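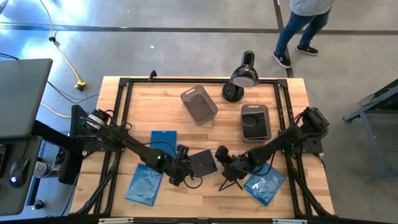 Gray bins, blue zip bags and my favorite lamp, all on the butcher block.

Home Blog Paper & Mail Small Spaces About Search

October
by Josiane Fleury

Blue Bags, Gray Bins

I have been promising a post about the blue zip bags since spring, and three of you have written to ask where it went, so let's go! I'm a little bit in love with these bags. I know they're plastic bags. I know.

A quick catch-up for anyone new. When my aunt moved out of the house in Lunden, I ended up with the family paper. Recipes, letters, bus timetables, warranty cards for mixers that died before I was born, a whole layer of Christmas cards, and the knitting patterns, oh my goodness, the knitting patterns. It came to me in grocery sacks and one hatbox, and it lived in the hall closet for longer than I'd like to say. Every so often I would pull out a sack, read two letters, cry a bit, and put it back.

This year I wanted to get it sorted for real, which meant I had to stop using the kitchen table. Sorting on the kitchen table means you clear it away for dinner, and clearing it away for dinner means you un-sort it. I must have made the same pile of recipes four times.

The table

So, the butcher-block table. It's light wood and it stands in the middle of the concrete floor, where I can walk all the way around it, and I can't tell you how much I enjoy that. I used to push every table I owned against a wall out of pure habit. With paper you want to come at it from every side! You put the letters down on one side, and then you walk around and there's the other side, waiting for you.

The wood is easy on the eyes too. White envelopes show up against it, and so does brown kraft paper if the lamp is on. I wipe it with a barely damp cloth and let it dry before any paper goes near it, and I oil it with the stuff from Prokopenko on Main, the small can. (The big can is a better price but it goes gummy on me before I get to the bottom.) After oiling I leave it alone for a full weekend. I got impatient once and my grandmother's plum cake recipe now has a see-through corner. It's still readable. I like it a little more that way, to be truthful.

The concrete floor is cold on the feet by October, so wear real socks. A dropped index card slides a surprisingly long way on it, too.

The bins

There are two gray ones, the cloudy kind of plastic that lets some light through, and they aren't a matched pair. One is more of a rounded tray with a little cutout handle at the end, and I reach for that one constantly. You can hook a finger in it and drag it toward you with one hand while you're holding a stack in the other.

My system, if you can call it that, is one bin for "I know what this is" and one bin for "I have no idea what this is." That's all! I tried it with more categories at first. I had a bin for letters and a bin for legal things and a bin for photographs, and then I'd pick up a letter with a photograph tucked inside it that mentioned the sale of a cow, and I'd stand there for ten minutes. With two bins you never stand there. You either know or you don't, and the don't-knows get their own afternoon, with coffee.

The don't-know bin has turned out to be the fun one, by the way. Last Saturday I went through it and found a set of instructions for something called a Flendel. Four pages, very serious, with a diagram of a crank. No picture of the whole thing anywhere. My best guess is it's for stoning cherries, my sister thinks it winds yarn, and I would love to hear from anybody who has seen one. I've put the pages in a bag of their own.

The bags

Right, the bags! They're translucent blue with a zip along the top, and they have that crinkly surface that never quite lies flat. I bought the first few at Etness in the back-to-school aisle and went back for more the same week.

I had been using clear ones before, and I'd have told you clear was better, because you can see in. But clear bags on a table full of paper disappear. I'd set one down, put a letter on it, and lose it until the next day. Blue you can spot from across the room. And you can still see in enough to read a heading in dark ink, so I don't lose much.

What I've learned about using them, in no order at all:

Don't stuff them. A fat bag slides off every stack it's in. When one gets fat, split it.

Put a card in the front with the name on it, in soft pencil. I tried writing on the plastic with a marker and it came off on my hands and then on Great-Uncle Paul's army letters, only a smudge, but I felt sick about it all evening.

Squeeze the air out before you close them. Lay the bag flat, run your forearm up it toward the zip, close the last inch. It's very satisfying. My niece asks to do it.

Don't leave precious things in them for good. I use the bags for sorting and for carrying, and anything I mean to keep for the next generation goes on to acid-free folders and a proper box afterward. A reader who used to work in a county archive set me straight on this after my spring post (thank you again!) and I've been good about it ever since. Knitting patterns can stay in the bags as far as I'm concerned. They're for using.

There's a solid blue one in the mix as well, flat and rectangular, and you can't see into it one bit. I like having something opaque on the table. Anything private goes under a solid cover at my house, hospital bills and that sort of thing, and it means I can have a friend over to help without worrying about what's facing up.

The lamp

Black desk lamp, round heavy base, dome shade, white on the inside. I've had fancier lamps. I had one with a clamp and a magnifier and a swinging arm, and I spent most of my time arguing with it. This one stands at the back of the table between the bins and points down at the wood, and the white inside the shade throws a lovely even light.

If you're reading pencil, tip the shade so the light comes in low and from the side. Faded pencil practically stands up off the page. I read a whole shopping list that way that I'd taken for a blank scrap. Lard, blue thread, six lemons, stamps. I have been thinking about those lemons for a week.

Turn the lamp off when you go to lunch, though. Old paper doesn't care for sitting under a bright light, and I've gotten into the habit of flipping everything face down when I leave the room.

How it's going

I did count, since this is a post about sorting and I know somebody will ask. The knitting patterns came to 119, and that's after I took out the doubles. There were a lot of doubles. My grandmother and my aunt evidently bought the same baby bonnet leaflet every time one of them lost hers. The recipes came to 331, on cards and envelopes and the back of a church program, and I've typed up almost 250 of them so far. The typing is slow, I keep stopping to bake.

The letters I haven't counted and I'm not going to. I read them in the evening, one bag at a time, and then write a line on the card: who it's from, who it's to, what it's mostly about. "Mostly about the goat" has come up more than once. My cousin wants to scan the lot over the winter, and I've told her she can take them a bag at a time if she brings each one back before she gets the next. She thinks I'm joking.

For anybody who wants to start and feels a bit swamped, my advice is to skip the photographs and skip the letters and go straight for the recipes. They're quick to identify, nobody's feelings get hurt, and you can eat one at the end of the day. I made the onion tart from the card marked "Good" and the tart from the card marked "Better," and I have to report that Good is better. The Better one wants twice the nutmeg any person should have.

Next time I'll get into the hatbox, which I've been saving. It's tied up with a length of curtain cord and it rattles. Meanwhile, if you know what a Flendel is, please, please write to me. I've left the comments open and I check them with my morning coffee.

Josiane

Contact | © Josiane Fleury | Back to top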